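Ilada Twin Drive Kit, built at the Rurkstead shared workshop
Reviewed September 2022

The Ilada is a kit for driving two wristed, cable-operated surgical instruments from a pair of hand controllers. You get two motor packs, two instrument carriages, the controller boards, the hand controllers and a long box of fasteners. You don't get the arms, the instruments or a camera. I paid $3,000 for the kit from Sirley and bought the rest separately.

I wanted a bench setup for practicing suturing by remote control. I have built two small arms before and can solder and crimp without much trouble. If this would be your first build, I'd start with something cheaper.

Assembly

It took me around 30 hours, spread over several weeks of evenings. The motor packs come partly built. The carriages don't, and most of my time went into them. Each carriage has four drive discs that have to turn freely and still seat fully against the discs on the back of the instrument. Mine were tight out of the bag. I ended up polishing the bores with fine paper on a dowel.

The manual is printed, spiral bound and mostly correct. Step 14 shows the idler bracket reversed, and the corrected sheet is on the Sirley site but was not in my box. Wiring is labeled at both ends, and the labels match the board. The connectors latch with a click and haven't worked loose.

The one part I replaced was the set of plastic cable guides on the carriages. One cracked when I tightened it to the torque in the manual. Kazuhiro Hoshino, who was building the same kit two benches over, cracked two. We cut new ones out of acetal on the workshop mill, and those have held.

Setup and calibration

The software installs on an ordinary laptop. Calibration runs one joint at a time and took 90 minutes the first time through. You jog each wrist joint to its stop, press a button, and go on to the next. It saves a profile for each instrument, so swapping back to one you have used before is quick.

Jaw grip is set separately, with a slider. Start low. The default is too strong for fine suture and will flatten the strand or fray it where the jaws close.

In use

The wrists move well. Response is smooth at slow speeds, and there is very little play when you change direction. At the default motion scaling, passing the needle is easy enough after a week or so. Handing the strand from one set of jaws to the other takes longer to learn, mainly because there is no force feedback at all. You judge tension by looking at the thread and the tissue. I pulled a lot of stitches too tight before I got used to that.
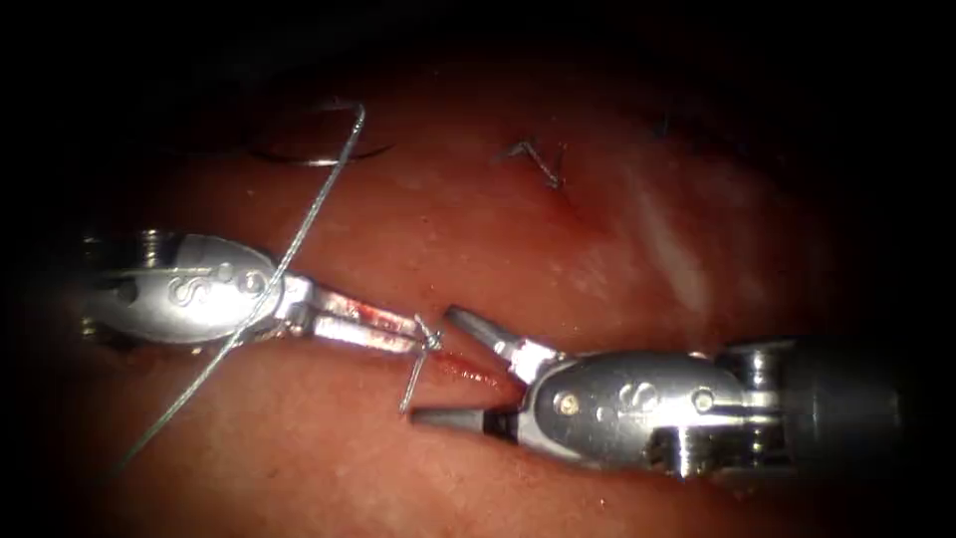

Can one person run both instruments without a helper?
One person is enough once everything is calibrated, and the foot switch lets you freeze both sides while you reposition your hands. Having a second person nearby during setup does save time, mostly for holding a carriage while you seat the instrument.

The foot switch is good, by the way. It is heavy, doesn't slide on concrete, and the clutch picks up again exactly where you left the tips. The hand controllers are less good. The finger loops come in one size, and the left one rubbed my thumb until I wrapped it in cloth tape.

Wrist rotation at the hand controller stops at 90 degrees each way. That is less than the instruments can do, so on a curved needle you sometimes have to clutch, turn your hand back and continue. Sirley told me a firmware change for this is planned. I would not buy on the strength of that.

Noise is low. Heat was a problem in the motor packs on longer sessions until I moved them off the shelf and gave them some air - the manual asks for clearance and I had ignored it.

Compared with the Sekiguchi

I used a friend's Sekiguchi drive set in May. It costs more and arrives assembled, and its finger loops adjust. The Ilada has a better clutch and open configuration files, and you can buy single spare parts for it. For a workshop where people like to change things, I prefer the Ilada. For someone who wants to sit down and start tying knots, the Sekiguchi is the easier purchase.

Good: smooth wrists, labeled wiring, foot switch, spare parts.
Bad: cable guides, finger loops, rotation limit, missing correction sheet.

Sirley did send replacement guides free of charge when I wrote to them. They are the same plastic as the first set, so they are in the drawer and the acetal ones are staying on.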